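Trarnaletti Opens Its Second Secondhand Kitchen Shop in Dallside

DALLSIDE, July - I've been wanting to write this one for ages! Trarnaletti, my little secondhand kitchenware shop, is opening a second location, and it's right in the middle of Dallside, on the ground floor of the old Brukard building.

If you've been to the first shop on Mwakalinga Street, you know how tight it gets in there (two people and a stockpot and we're full). The new place has 39 shelves, a proper front window and a back table where you can sit down and go through the odd lids. I love the odd lids. Last year we matched 386 of them to pots, and I still have a crate to go.

Everything we sell comes from house clearances, closed cafes and people who drop a box off at the door. We wash it, check it for chips and price it by hand. Most pieces are under $25, and the serving pieces go on the front tables so you can see how they look together before you buy.

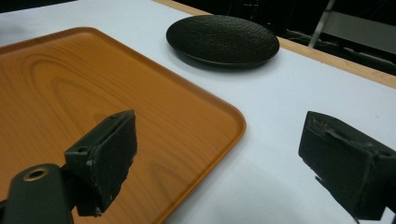
Wood-grain serving tray and a round black plate with a pebbled texture.

We're opening with 1182 pieces on the floor, including a whole wall of baking pans and more gravy boats than I meant to buy. Doors open at 9 a.m. and there will be coffee, served in mugs you can take home for a dollar.

Got a box of your own to pass along? Bring it to either shop any morning before noon. We take plates, pans, trays, glasses and flatware, but please, no electric appliances, I have no room to test them.

Press questions and photo requests can go to the front desk at Trarnaletti Dallside.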